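Nyarko opens exchange program for aging dental compressors

RILLESBRIDGE, June 28, 2022 – Nyarko, a supplier and repairer of equipment for dental offices, has opened an exchange program for oil-free air compressors. Offices in the Rillesbridge and Skullmont areas can now send in a worn compressor and receive a rebuilt one of the same size, with a warranty of 15 months.

The program was first tried in March with a small group of customers. Until now, an office whose compressor failed had two choices: buy a new machine, or wait while the old one was repaired in the workshop. Both are difficult for a practice that has patients in the chair. With the exchange, the rebuilt compressor is delivered first, and the old one is taken away on the same visit.

Nyarko looked after 1,012 compressors in the past year under its service contracts. In 163 of these the air dryer had stopped doing its job before the office noticed any problem. Moist air then goes to the handpieces, the turbines wear faster, and the tank begins to rust from the inside. For this reason every exchange unit is fitted with a new dryer cartridge and a new drain valve, also when the old parts could still be used.

Each rebuilt compressor receives new piston seals, new intake filters and a new pressure switch. The tank is inspected and pressure tested, and a tank with pitting is scrapped. After assembly the unit runs under load, and the time to fill the tank is written on a card that stays with the machine. The office can compare this time later, when it wants to know if the compressor is becoming slow.

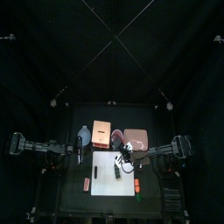 Noise was another subject that customers raised often during the trial. Many compressors stand in a closet next to a treatment room, and an older unit becomes louder when its rubber feet harden. The exchange units come with new feet and a flexible hose for the connection to the wall, so that less vibration goes into the building. A sound cover can be ordered separately – it needs free space on all sides for cooling, and the technician will measure the closet before the order is confirmed.

To take part, an office needs to give the model and serial number from the plate on the motor, the voltage, and the number of chairs that use air at the same time. The old compressor must be complete. It does not need to be in working condition. Units with a cracked tank are accepted, but the exchange credit for them is lower.

The program covers 61 compressor models at the start. Models for one to four chairs can be delivered from stock in Rillesbridge. Larger models are prepared in the Hiltilness workshop after the order is received, and the office is told the delivery date before it signs.

Customers with a service contract do not pay for delivery and installation. For other offices these are charged at the normal visit rate. Vacuum pumps are not part of the program at this moment.

Exchange requests are accepted at the Nyarko service desks in Rillesbridge and Skullmont, or through the technician at the next regular visit.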